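Jomima Prisoner Letters – Questions We Keep Getting

Updated November. If yours isn't answered here write to us, but look through first please, the inbox is a mess right now.

What is Jomima?

A letter-writing and court support group. We write to people in prison, put a little money on their books when we have it, and turn up to hearings. Started as a radio segment, outgrew the segment. We still do the show.

Are you lawyers?

No. Can't give legal advice, can't take a case, can't look over your brother's appeal. We can send a list of legal clinics that take mail from inside. Ask for the clinic list.

Who is the Herkov campaign for?

The three people doing time over the Herkov plant blockade. All three are being held in different facilities. Names and mailing addresses go out with the starter pack, not on the website. They asked for it that way after one of them got a pile of hate mail.

What is the campaign asking for?

Compassionate release for the oldest of the three, who is sick and has been waiting on a specialist since spring. For the other two, a move closer to family. Right now one mother rides a bus 8 hours each way for a visit through glass.

Does signing the petition do anything?

Some. We passed 3000 signatures and the warden's office finally returned a call. Phone calls count for more. If you only have ten minutes, call. Script is in the starter pack, you don't have to stick to it word for word. Be polite to whoever picks up, they didn't write the policy.

How do I get the starter pack?

Email with "starter pack" in the subject line. Paper copy if you send us a stamped envelope. Comes with addresses, mail rules for each place, the phone script, and a sample letter.

I've never written to a prisoner. What do I say?

Normal stuff. Who you are, how you heard about them, what you're reading, what the weather's been doing. Ask a question so they have something to answer. First letter can be one page. Don't discuss the case – all mail gets read. Don't promise to write every week if you won't.

Can I use my home address?

Up to you. Lots of us do. If you'd rather not, use the Tully Street box and put your first name on the second line. We empty it twice a month so replies are slow.

My letter came back. Why?

Usually one of these: missing ID number, stickers, glitter, colored paper, perfume, marker, a staple. Or the person got moved. Check the slip on the envelope then tell us so we can fix the list. One facility now sends all personal mail to a scanning company out of state and the prisoner gets a photocopy. Yes it's awful. Yes we are fighting it.

Can I send books?

Paperback only, new, and straight from a store or publisher. Not from your shelf. Zurkus Books will ship for us at cost, tell them it's a Jomima order and they know the rules by now. No spiral binding, no hardcovers.

What about money?

Goes on their account for phone time, stamps and soup. Easiest is to give to our fund and we split it evenly. Last month we sent 200 dollars to each person. Direct deposits are fine too but the fees are terrible and some places take a cut for court debt.
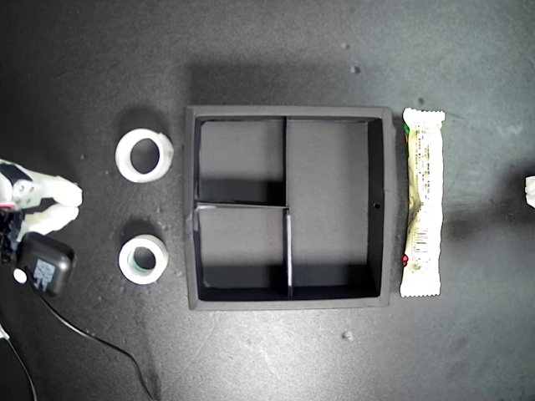 Do you keep any of it?

Only postage and the box rental. No one here is paid. Anybody can ask to see the books.

When's the next court date?

Moved twice already so we've stopped posting it here. Get on the text list. When it's confirmed we'd like 100 people in and outside the building. Doors open at 8, get there early, the courtroom is small and seats go fast. No shirts with slogans inside, the judge has cleared people out for it before.

Can I interview someone for my paper or podcast?

Go through Caoimhe Mulcahy. She handles all press. Allow alot of time – getting a reporter approved takes weeks and sometimes the answer's just no. Phone interviews get cut off at 15 minutes.

When is the show on?

Evenings at 6, repeated the next morning. We read letters from inside on air, only with permision from the writer. Old episodes are up except the ones we lost when the server died.

I have a family member inside, different case. Can you help?

Write to us anyway. We can usually find a pen pal, and there's a family call every month where people swap what they know about visits and medical requests. You don't need to say what the charge is.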